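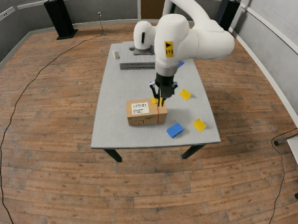
Gray table, brown plank floor, cardboard box.

August 20, 2018

Sourdough rye, batch 7 of the Lorneseo starter. Writing this up while the second loaf cools, so forgive crumbs in the binding.

Big news first: the cold soak works! I've been going back and forth on this since May and I am now fully converted. Soaking the cracked rye overnight in the fridge instead of on the counter gives a crumb that slices clean the next morning, with none of that gummy band along the bottom. I cut the first loaf way too early (could not help myself) and even then the knife came out almost clean.

What I did, for whoever bakes the next one:

Starter fed Sunday at noon and again before bed, rye flour only. By morning it had a domed top and smelled like green apples and a little like yogurt. Much livelier than the last batch, which had gone flat and sour by the time I got to it.
Soaker: 300 g cracked rye, same weight of water, a big pinch of salt. Into the fridge, lid on.
Main dough: the soaker, all of the ripe starter except the spoonful I keep back, the Karunaratne stone-ground rye, warm water, salt, a spoon of dark malt syrup.
Mixed by hand with the big spoon until there was no dry flour at the bottom of the bowl. It's a paste, don't expect it to feel like dough. Wet hands for shaping, wet spatula for smoothing the top.
Into 2 tins, buttered and dusted with coarse rye.

The rise was so good this time. The paste came up nearly to the rim and the flour on top broke into those little cracks like a dried mud flat – my favorite sight in all of baking. Pinholes were just starting to show when I put it in, and I think that's the moment to aim for. In batch 5 I waited until there were pinholes everywhere and the top sank in the oven.

Bake: hot start with steam, then down for the long stretch. I pulled the first tin when the probe read 96 C in the middle and left the second in until 98 C. I want to compare the two tomorrow when they've both had a proper rest. My guess is the second will win, since the first still felt heavy at the bottom when I knocked on it. Crust color is the same on both, a really deep brown, darker at the corners.

Flour notes. Iñaki Cantero brought over a bag of the Trilgate medium rye and we ran a small side test in jars, same starter, same water, same spot on the shelf. The Trilgate jar rose faster and fell sooner. The Karunaratne jar was slower and held its top for ages. Iñaki likes the Trilgate for flavor and I have to admit it had a lovely malty smell, almost like cereal milk. I'd love to try a blend. He thinks two parts to one, I'd start half and half and see. We did not settle it!

Hydration: the soaker plus the main dough works out to 84 percent if I count the water in the starter. That's up a little from batch 6 and I didn't miss the stiffness one bit. Could go higher with the Karunaratne, it really drinks. Not sure about the Trilgate.

Salt: forgot it in the main dough until the very end and had to work it in with wet fingers. Please, future me, weigh it out first and put it ON TOP of the flour bag where you can't miss it.

The Stodari tins are wonderful. Straight sides, sharp corners, and the loaf dropped right out with one tap. The old tin with the rolled edge always keeps a strip of crust for itself. I'm moving that one to the banana bread shelf.

Caraway: none in this batch, on purpose, so I could taste the grain. Next time I'd like a little, toasted and crushed, in one tin only. Maybe coriander in the other.

To do before batch 8:
Slice and compare both loaves, write down crumb and taste
Feed the kept-back starter, stiff this time, and get it into the fridge
More cracked rye, nearly out
Ask Iñaki for the rest of that Trilgate bag
Clean the proofing box, there's flour paste in the hinge
Try the scald method on a half batch (hot water over part of the flour, keep it warm until it tastes sweet)

Butter and radishes with the heel of loaf one for lunch. Very, very good. Saved a piece in wax paper for Iñaki, top shelf.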